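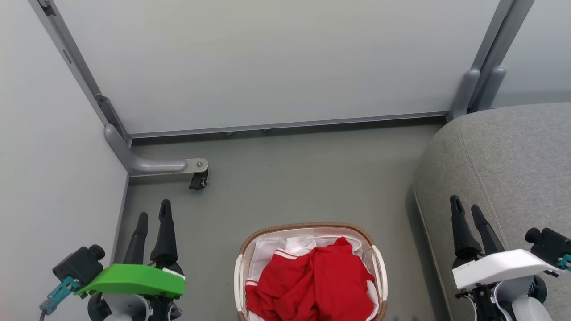

The basket, brown rim and white handle and all.

October 31, 2022

I have finally become a cold water swimmer! I started in August, when it hardly counts, at the little jetty in Undby, and I promised myself I'd keep going until the clocks changed. Well, they've changed, and yesterday was swim number 22. I shrieked all the way down the ladder and then couldn't stop grinning.

The best bit is still the minute after you get out, when your skin fizzes and everything smells of seaweed and somebody's coffee.

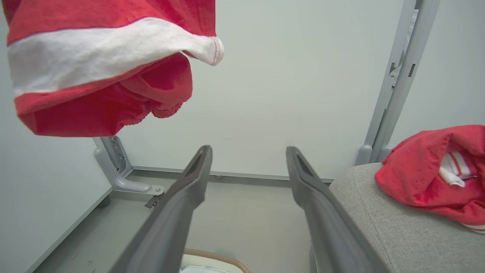

Getting dressed fast is the real skill, and I'm slowly learning it. Socks go inside the boots, hat on first, big loose jumper straight over damp shoulders. And a proper towel — thick, bright and looped, red with a broad white band is just the thing, easy to spot on a grey beach.

After that it's four of us squashed into the Ojala café for cardamom buns (63 steps up from the water, and I feel every one).

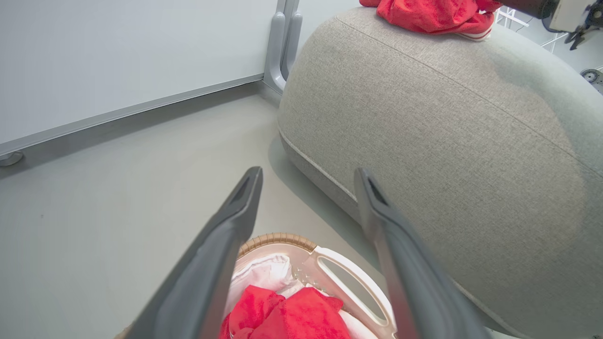 Next month we're trying Follureck, where the bay is deeper and there's a sauna on the rocks. I've already bought neoprene gloves. Has anyone swum there in a north wind? Tell me everything!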